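About Cuten Market

Cuten Market is a weekly producers' market held on the old goods yard at Fusotby, every Saturday morning from March to the week before Christmas.

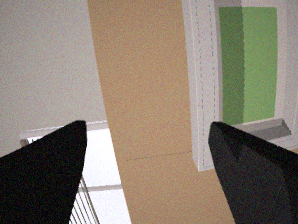

The market is run by the Cuten Market Association, a not-for-profit body owned by its stallholders. Each stallholder has one vote at the annual meeting, whatever the size of the pitch. The Association sets the rules of trading, collects pitch fees and holds the licence for the site.

Our stallholders

There are 40 regular pitches and 2 further pitches kept for new businesses in their first season. Everything on sale must be grown, reared, caught, baked or made by the business selling it. Resale of bought-in goods is not permitted, and stallholders agree to a visit to their premises before a pitch is offered. Seasonal growers may share a pitch by arrangement with the market office.

Vegetables, eggs, bread, cheese and cut flowers are available throughout the season. Kaushik Orchards brings apples and pressed juice from late August, and Zeltier Dairy attends on alternate Saturdays.

How we began

The market opened with a handful of growers who had been selling from their own gates and wanted a shared place in town. It traded first in the car park behind the library -- a site it soon outgrew -- and moved to the goods yard when the lease became available. The covered section was added later and is now used for bread, dairy and meat.

Working with schools

The Association offers morning visits to primary schools in the district. In the last school year 325 pupils took part. Classes meet growers, handle seasonal produce and prepare a simple lunch with it. Visits are free of charge, and schools should book at least half a term ahead.

Supporting the market

Membership of the Friends of Cuten Market is open to any resident. There are 166 Friends at present. Subscriptions pay for the school visits and for a small grant awarded each October to a new grower.

Applying for a pitch

Application forms are available from the market office, which is open on trading days until noon. Applicants must hold public liability insurance and, where food is prepared, current registration with the local authority. Applications for the coming season close at the end of October, and all applicants receive a written reply.

Page last reviewed: October 23, 2022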